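Dolmont offline city maps and transit planner: a review after nine days in Clatmont

Version tested: 8.2, on a mid-range phone with the latest system update
Price: free with one city; paid upgrade unlocks the rest
Works offline: yes, with exceptions listed below

Dolmont is a travel app that combines a street map, a public transport planner and a list of places to visit. It competes with the map application already on your phone, and the case for it rests on two claims: that everything works without a data connection, and that the walking times are more accurate. I used it for nine days in Clatmont in August, on a visit I had made twice before with other software. Radka Popescu used it on an older handset for the same trip and her results are noted where they differ from mine.

Installation and download

The app asks for an account on first launch. This can be skipped, but the skip link is small and sits below the keyboard, so you have to close the keyboard to reach it. Without an account you can download maps and save places, but saved places stay on the one device.

City maps come in two sizes. The basic pack has streets, stations and opening hours. The full pack adds building outlines, photographs and the walking tours. I took the full pack over hotel wifi and it finished before I had unpacked. Radka's download stopped partway, and the app did not resume it. She had to delete the partial file from the storage page in the settings and begin again. The second attempt completed.

Packs expire. The date is shown in small grey type under the city name, and the app gives no warning before it passes. An expired pack still opens, but the transport planner is switched off until you update. Check this before you leave home.

Maps

The map drawing is clear and quick. Street names stay level when the map is rotated, and the labels for tram stops do not overlap until you are zoomed a long way out. Footpaths through parks are included, as are public stairs, with an arrow showing which way is up. In a hilly city this is worth more than the building outlines.

Position was good in the open and poor in the old quarter, where the streets are narrow. The marker drifted to the next street over on several occasions and the route recalculated each time. There is a setting called "Hold route" which stops the recalculation. It is off by default and should be on.

Search needs nearly exact spelling when offline. "Fawzy" found the café on the river side of the market; "Fawzi" found nothing. Online, both spellings worked. Searching by category (pharmacy, cash machine, toilet) was reliable in both modes, and results can be sorted by walking time or by straight distance.

Transport planner

Clatmont has trams, buses and one funicular, and Dolmont covers all three. Offline it uses the printed timetable. Online it uses live departures where the operator publishes them, which at present means the trams only. The two are marked with different icons, a clock face for the timetable and a dot for live, and the difference is easy to miss in sunlight.

The planner was correct for most daytime trips. It was weak in the evening. Tram 21 moves to a shortened route at 9 pm and the app continued to send me to a stop that was no longer served. I reported this through the feedback form and had a reply from Zdenka Pavlović at the developer, who said the evening timetable had been loaded with the wrong start hour and would be corrected in the next map update. The correction had not appeared by the time I left.

Changes between lines are handled sensibly. You can set a minimum time for each change, and the setting applies to saved routes as well as new ones. You cannot exclude a single line, only a whole type of transport, so avoiding the funicular means a separate switch but avoiding one crowded bus is not possible.

Ticket prices are displayed but tickets cannot be bought in the app. For that you need Cleline, the operator's own application, which has no map at all. Switching between the two is a nuisance. Dolmont does at least remember the screen you left.

Walking times

I compared the estimates with my own walks. On flat ground they were close. Uphill they were better than those of the built-in map, which seems to ignore slope. There is a pace setting with slow, normal and fast, and slow is the right choice if you are carrying luggage. The estimate does not allow for waiting at crossings, and on the ring road this matters.

Places and tours

The list of sights is short and the descriptions are plain. Opening hours were right for the museums and wrong for one of the smaller churches. The walking tours are audio only, read by a synthetic voice that mispronounces the local names, and I stopped using them after the second. The transcript can be read on screen, and I would suggest doing that.

Photographs in the full pack are small and many are several years old. The basic pack loses very little by leaving them out.

Battery and storage

With navigation running and the screen on, battery use was heavy, much the same as with the built-in map. With the screen off and spoken directions it was light enough to last the day. Radka's older handset needed charging by mid-afternoon. Maps can be moved to a memory card on phones that have one, but the app must be restarted afterwards or it reports them as missing.

Faults noted

The back button on the route page sometimes returns to the start screen and clears the route. Saved places cannot be renamed. Dark mode leaves the settings page white. The language menu needs a connection even for languages already installed.

Verdict

Worth having for the offline planner and the stairs on the map. Take the basic pack, turn on "Hold route", and check evening trams against the notice at the stop. Anyone with a cheap data plan will find less reason to pay for the upgrade.

Score: 8 out of 10 for maps, 2 out of 10 for audio tours

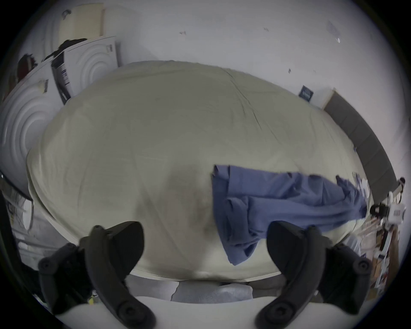 Blue cloth on a cream fitted sheet.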